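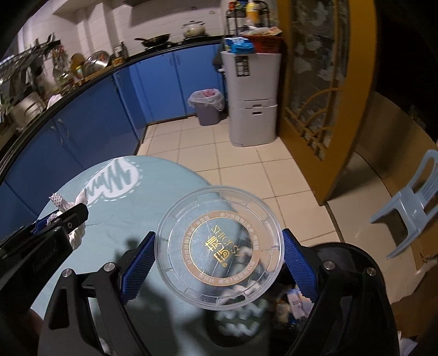 4. Waiting for a Cheaper Hour: How Small Holders Time Their Transfers

In the last section we laid out how the Asari network sets its fees and why they rise and fall so much in the course of a day. We would like to turn now to the people who pay them. Most of the writing on transaction fees assumes a user who looks at the going rate, decides what a quick confirmation is worth, and bids accordingly. That is a handy assumption, and we leaned on it ourselves in our earlier work, but it fits rather badly with what we heard once we began talking with people who move small amounts of money from a phone wallet at the end of a working day.

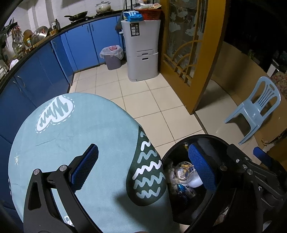 By Masanobu Furukawa and Lautaro Salinas
Section 4 of the working paper, revised December

4.1 Who took part

We worked with 59 holders who use the Kistard wallet as their main way of keeping and sending coins. All of them hold their own keys, and all of them had made at least one transfer to or from the Sustano exchange before they joined us. We did not look for experts, and we did not turn them away either. A few had been around since the early days of Asari and could talk about block sizes for as long as we cared to listen; a good many more had picked up the habit from a brother-in-law or a coworker and were frank about not knowing what a mempool was.

Each person agreed to share a log kept by the wallet. The log records when the send screen was opened, what fee the wallet suggested, what fee was finally chosen, and whether the transfer went out at all. It does not record the address of the person being paid, and we never asked for it. Over the study period this gave us over 700 completed transfers, along with a pile of abandoned ones, which we had not planned to study and which ended up taking most of our attention.

4.2 Opening the screen and closing it again

We call it a "look" when someone opens the send screen, fills in an amount, sees the suggested fee, and leaves without sending. Looks are easy to miss in public chain data for the plain reason that they never reach the chain. A researcher who has only the blocks to work from sees a transfer at a low fee late in the evening and may well conclude that this was a patient user who did not mind waiting. In our logs the same transfer often comes at the end of a string of looks, sometimes starting before breakfast, by a person who minded a great deal.

We treated looks as belonging to the same intended transfer when they fell within 60 minutes of one another and the amount was unchanged. We went back and forth on that window. A longer one catches people who check once in the morning and again after supper, but it also sweeps together payments that have nothing to do with each other, and we preferred to undercount. Readers who would like to try a different cutoff can do so with the shared tables, and we would be glad to hear what they find.

Figure 3 sets the suggested fee at the first look against the fee paid at the end, one point per intended transfer. Points under the diagonal are transfers where waiting saved money; points over it are those where the fee had climbed in the meantime and the sender went ahead anyway.

Figure 3. Fee suggested at first look (horizontal) and fee paid (vertical), both in Asari base units. Transfers with no earlier look are left out. The diagonal marks equal fees.

What struck us, going through the chart with the logs open beside it, was the cluster just above the diagonal. These are senders who waited, watched the fee drift up a little, and paid. If waiting were purely a matter of saving money we would expect more of them to hold out, and some do. But a lot of small payments come with a deadline that has nothing to do with the network: a share of the rent, a cousin who has asked twice already, an exchange offer that runs out at midnight. The deadline wins, and the fee is whatever it happens to be by then.

4.3 The size of the transfer matters less than we thought

We had gone in expecting that people sending larger amounts would care less about the fee, as it takes a smaller bite out of the whole. There is a trace of this in the data, though it is weaker than our pilot had led us to believe. Several holders seem to carry around a fixed idea of what a fair fee is, and they apply it to a large transfer and a small one alike, much as a person might refuse to pay more than a certain price for parking no matter what they are going downtown to buy.

That fixed idea appears to be set early. Holders who made their first transfers during a quiet stretch on the network had lower fees in mind, and looked more often before sending, than those who had started out when blocks were full. We say "appears" because the two groups differ in other ways too. The second is younger, for one thing, and it includes more people who also use Palma, the second-layer service, and who may simply be sending their small payments over there where we cannot see them. We return to this in Section 6.

4.4 What people told us

After the logs were closed we sat down for long conversations with five of the holders, picked to cover a range of habits. We are grateful to them for their patience, particularly the one who had to explain her savings envelope system to us a second time. All of them knew that fees moved during the day. Only two used the wallet's fee chart; the others went by feel, and the feel was mostly built on hours ("it's bad after lunch") that matched the network's real pattern in some cases and missed it by a wide margin in others.

Two of them also told us that they did not trust the suggested fee, on the grounds that the wallet must be earning something from it. Kistard takes no part of the network fee, and the help pages say so, but neither person had read them. Both had been lowering the suggestion by hand every single time. In the logs this shows up as a steady discount that we had first put down to skill, and we have since gone back and relabeled those transfers in the regressions of Section 5, where the coefficient on experience shrinks as a result.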